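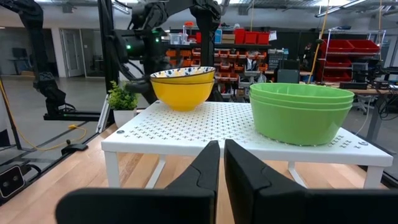 v0.6

Skistis bowl stacking set
README / data card, student project, robotics club

Short version: two arms, one low white table, bowls. Task is stack and unstack by color. Wrist camera views plus joint logs. Collected by the club in August, cleaned up after.

What's in it
1,232 episodes, 9 operators. Episodes are short, most end when the bowl is let go. Failed grasps are kept and flagged, don't filter them out unless you mean to. Folder names follow the operator number, not the date.

Objects
Yellow bowls with a patterned white inside, green plastic bowls. The yellow ones are ceramic and slippery, go slow. Green ones nest tight and like to come up two at a time. Label that as double_pick, not as fail.

Splits
train / val / test. Test is only operators who are not in train. Please dont mix them, the Bitano team did for the spring contest and their scores were useless.

Grasp labels
rim_pinch = one finger inside, one outside. side_grip = both fingers outside. If you can't tell from the wrist view, put unsure and move on.
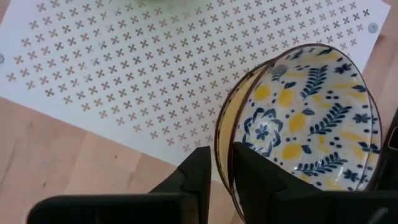
Yellow bowl, rim_pinch, wrist view.

Known problems
- the cross pattern on the tabletop confuses the Zwahlen tracker, mask the table first
- fingers cover a lot of the bowl in rim_pinch, pose labels are worse there
- timestamps drift in the first 6 sessions, fix script is in tools/
- operator 4 used the old joint names, convertor handles most of it
- almost 4,000 frames have no label at all. will get to it

Loading
Run setup, then load.py with the split name. Needs the Grivero reader, older versions wont open the joint logs.

Questions, or if you find a bad label: Minoru Arai, club channel, give the episode number. Reuse for class work is fine, ask first for anything else.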